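Catering > Surface Care > Table Coatings > Homden 6

Homden 6 Clear Table Coating, matt

Homden 6 is a two-part, water-based clear coat for painted and laminate table tops in cafes, nurseries and school dining rooms. It is supplied as a base and a hardener, mixed in the tin at a ratio of 3 to 1 by volume. Once mixed, it must be used within 2 hours. Unused material cannot be resealed and kept for the next day.

The coating is applied by short-pile roller in two thin coats. Sand lightly between coats and remove all dust with a damp cloth. Tops previously treated with wax or silicone polish must be cleaned back with Skokadix degreaser before the first coat; standard washing-up liquid will not remove the residue. Do not apply below the temperature printed on the tin.
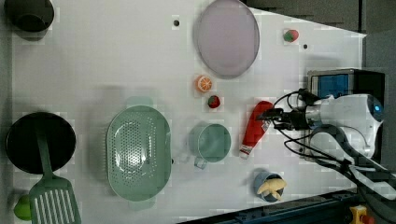

Sheen is the main point to settle before ordering. Matt hides fine scratches and reduces glare from ceiling lights, but it holds marks longer than satin. On a white top such as the one shown, small dark spots like the two near the plate and the upper strawberry are easy to see, and a site that wipes down only at closing time may prefer satin. Both finishes have the same hardness when fully cured. The coating is clear and will not cover existing stains.

Coverage: 58 square metres per pack, one coat, on a smooth top
Coats required: 2
Light use: after about 3 days
Cleaning: damp cloth, mild detergent, no scouring pads

The hardener was changed in February. Packs with the old Mollel label must not be mixed with current stock. Trade orders and sample panels: Chia-jung Hung, Dresameo counter.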